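Visit report: Lalby demonstration room, wire handling kit
2025-04-28
Prepared by Sarahí Ibarra

Lalby sells the Sturkar, an add-on kit for small benchtop arms, aimed at repair shops and short-run assemblers. Dayana Ponce took us through it at the company's demonstration room. We went because our rework bench spends too many hours on lead attachment and pull checks, and the two quotes we already hold are for full cells we have no floor space for.

The kit comprises a pair of narrow fingers, a mounting plate, a controller and a software licence. Fitting takes one hex key. The fingers are long for their width, which helps when reaching over headers, but I would want to see how they hold up after a few months of side loads. Spares are sold in packs of 4.

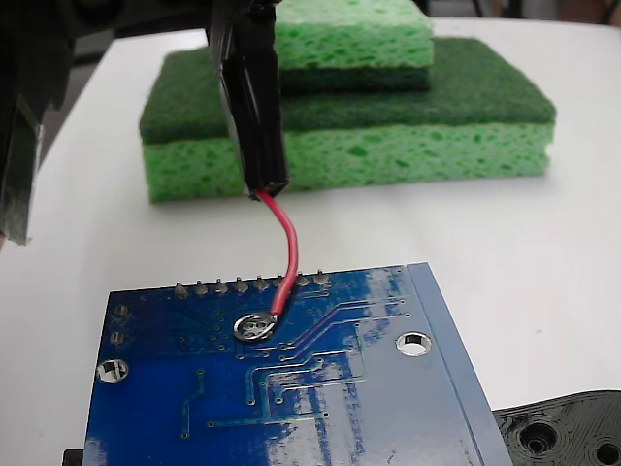

Gripper finger holding the red lead soldered to the board.

Jobs are taught by hand. The operator moves the arm to the grip point, saves it, then sets closing force on a slider. Ponce recommends starting low and stepping up, as insulation marks easily. There is no force readout in real units — only a scale from 0 to 182, which the manual does not explain. I asked for a conversion table and was told one is planned for July.

The standard licence stores 19 jobs. More can be kept on a memory stick, although loading them means stopping the arm and going back through the home position.

Not covered on the visit: fume extraction, guarding, and whether the plate fits our older Brerkard arm. Lalby will send drawings for the last item.

Recommendation: request a loan unit for two weeks and run it on scrap boards before any purchase.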